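Part-time sorter and packer, household goods

Wastance, Sauerland
Hours: 16 a week, mornings
Start: January

Wastance takes in the kitchens other people have finished with. House clearances, closed canteens, holiday flats whose owners have gone off fondue: it all arrives on our loading bay in banana boxes, and someone has to decide what becomes of it. We are looking for that someone. Our last one, Bastian Schmieder, has moved upstairs to do the invoicing and says he misses the whisks.

Last year 2,129 boxes came through the door. Most held crockery, a fair number held cutlery, and one held nothing but egg cups and a very old tax return. You would be working at the small goods bench with Rosemarie Kramer, who has been here longest and has firm views on tea towels.
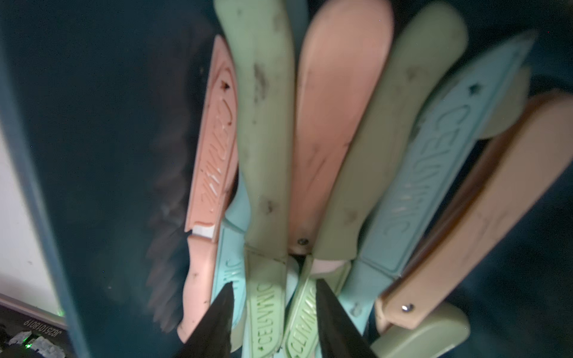 Knives are the part of the job that applicants ask about, usually with their hands in their pockets. You will be shown how to handle them before you touch any, and we supply cut-resistant gloves in four sizes. Much of what comes in is a good deal less fearsome than people expect. Ceramic knives in pink, sage green, pale blue and peach, for instance, with CERAMIC helpfully moulded into the sheaths in case you took them for ice lollies. Dark smudges on the handles are normal at this stage and you will be on first-name terms with the washing-up brush. Your task is to check each blade for chips, find it a sheath that fits, clean the handle and decide whether it goes to the shop or into the reject bin. If in doubt, bin.

The rest of the week is pans, storage tubs (lids are a separate shelf and a separate sorrow), graters, scales, and whatever Ľubomír Danko has brought back in the van.

What we need from you

Steady hands and reasonable eyesight, with or without glasses.
The ability to lift a full box on to a bench, or the sense to ask for the trolley.
Enough German to follow safety instructions. The bench itself runs on German, Slovak and pointing.
No experience in second-hand goods is required. If you have it, please don't lead with the story of the valuable teapot.

What you get

685 euros a month, paid on time. Staff discount in the shop, a locker that shuts, and coffee from a machine we rescued ourselves -- it has one setting. The bay door is open for deliveries until ten, so wear a jumper.

How to apply

Write a few lines to Ilse Wunderlich at the Wastance office, or hand them in at the shop counter. A CV is welcome but half a page is plenty. We ask everyone we are considering to spend a paid trial morning at the bench, normally a Monday. Please wear closed shoes.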